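From: Hamish Tautahi
To: wedding-suppliers list
Subject: Re: Album packages for September

Szu-yu Lu wrote:
> Ketilsson are offering a 30-page album and 700 edited
> pictures for one flat fee if we book through them before
> the end of September. I think we should put it on our
> recommended page. Couples keep asking.

I'm not convinced. Has anyone here held one of these albums? I asked for a sample in the spring and got a price list.

700 edited pictures from one day is a lot. When Kaj Juhl shot the Veslow wedding he handed over 347, and the couple still took weeks to pick the 16 they wanted printed. I'd like to know what Ketilsson mean by "edited" — if it's one preset run over everything, they should say so.

The flat fee also leaves out travel and the second photographer. Read the last page of the terms.

Mikkel, you used them at Jeltberg. Did the album turn up when they said it would? 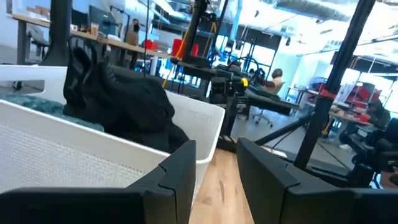 Black garment in the white basket.

I'd leave the page as it is until somebody has a sample in their hands. If Szu-yu can get one, I'll happily look at it.

Hamish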